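4. Running your first kitchen task in the simulator

Before you let the Clamine kit loose on real crockery, do a few runs in the Trevance simulator. I skipped this with my first kit and I'm still finding bits of mug behind the fridge!

1. Plug in the controller and open Trevance. Give it a minute, as the first launch is slow (grab a cuppa).

2. Pick Kitchen Bench from the task list, then Two Arms. If the second arm is greyed out, go back to section 3 and redo the pairing.

3. Set arm speed to 10 per cent. You can creep up to 80 later on, but I wouldn't go past that with anything round on the bench.

4. Squeeze the right trigger slowly to close the right hand, and keep the left arm parked well clear until you've got the feel of it.

Note: the view sits above the bench, so heights are hard to judge. Come down in little steps.

5. Once you've got a hold of something, stop and have a look before you lift. 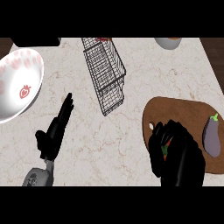
Fig. 7: Right hand closed on an object over the cutting board, eggplant alongside, left fingers together.

6. Lift, move across, and ease off the trigger. Press Save if you want to keep the run. Mine holds almost 2,000 of them before it grumbles about space.

Caution: don't swap to the real arms with the trigger still squeezed. Let go first, then switch over.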